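Lecture 4: From a wrist picture to a grasp you can trust

Last time we finished the hand-eye calibration and got everybody's transform below the error limit, so the wrist camera now knows where it sits relative to the tool point. Well done, because that one is fiddly! Today we start using it. The question for this lecture is simple to say and surprisingly deep: given one view from the wrist, which thing should the arm reach for first, and from which side?

We'll be working in Sikudum, the small planning package Efraín Cusi wrote for this course. If you haven't pulled the August branch yet, please do it before lab. The older one has the gripper opening axis flipped and you will lose an evening to it.

1. Why thin objects are so much fun

A cube is kind to you. It has flat sides, it stands still, and if your estimate is a little off the fingers will usually push it into line as they close. Long thin things forgive much less. An error along the length hardly matters, an error across it can mean a miss, and an error in angle makes the object spin when the fingers touch. So when we write the cost of a grasp, those three errors need separate weights. A single "distance to target" number hides all of this, and I'd love for you to stop using it after today.

In Sikudum every candidate grasp carries a position, an approach direction, a finger opening and a score. The score starts from the perception side (how sure are we that this is an edge of one object?) and then the planner takes points off for collisions, awkward joint angles and neighbors that would get dragged along.

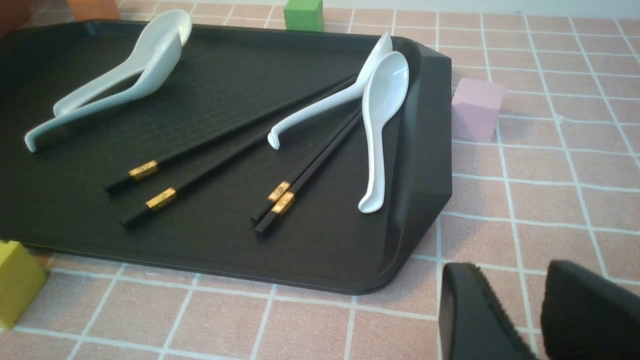 Figure 4.1. Wrist view at the pre-grasp pose: four white spoons and four black chopsticks on a black tray, fingers open.

Look at the problem from the segmenter's point of view. The white spoons on a black floor are easy foreground, but on the left two of them overlap, and a mask based on color alone will happily return one blob with two handles. The chopsticks are the reverse case: their shape is very regular, but black on black gives you almost no contrast to work with. What does stand out is the gold band near each thick end. A band is a lovely anchor! Find it, fit a line along the stick, and you have both an angle and a rough idea of which end is which.

2. Order of picking

Leidy Usuga's trick, which we now use as the default, is to build a small graph. Each object is a node, and an arrow goes from A to B when A lies over B. You pick any node that has no arrow coming into it. When the perception is unsure which one is on top, put in both arrows with half weight and let the planner ask for a second view. Moving the wrist a few centimeters to the side is cheap – much cheaper than a failed grasp.

Cycles do happen. Two long objects leaning on each other through a third will give you one. The fallback is to pick the node with the smallest total incoming weight and lift slowly.

3. Sampling and scoring

For each object:
- draw 40 grasp candidates along the fitted axis
- throw out any where a finger would land inside another mask
- throw out any where a finger would hit the tray rim
- keep the best 20 and run the full inverse kinematics check on those

Please resist the urge to go to 1000 samples. In-ho Min tried it last term, and the top grasp hardly changed while the planner became painfully slow. Better masks helped him far more than extra samples did.

For spoons, let the opening follow the measured width of the handle plus a margin, and sample away from the bowl. The curve there makes the surface normal change quickly, and small depth errors get large. We'll do curved surfaces properly in the next lecture, where I finally get to show you the Dalov contact model.

4. For the lab

Start from the file pick_order.py. Write the function that builds the graph, then test it on the saved views before you go anywhere near the arm. Print the score terms separately for your top candidate and bring the printout with you. Extra credit if your code asks for a second view at a sensible moment.

Reading: the Sikudum notes, chapter 4, up to the part on joint limits.

Comments (3)

Yeison Nina
The half weight idea fixed my cycle problem, thank you! Should the weights be reset after every pick or carried over?

Jairo Ñahui
Reset them. Objects can shift when you lift a neighbor, so the old arrows may be wrong. Take a new view and rebuild the graph.

In-ho Min
For anyone fitting lines to the chopsticks: turn the exposure up before you touch the thresholds. My masks got a lot cleaner.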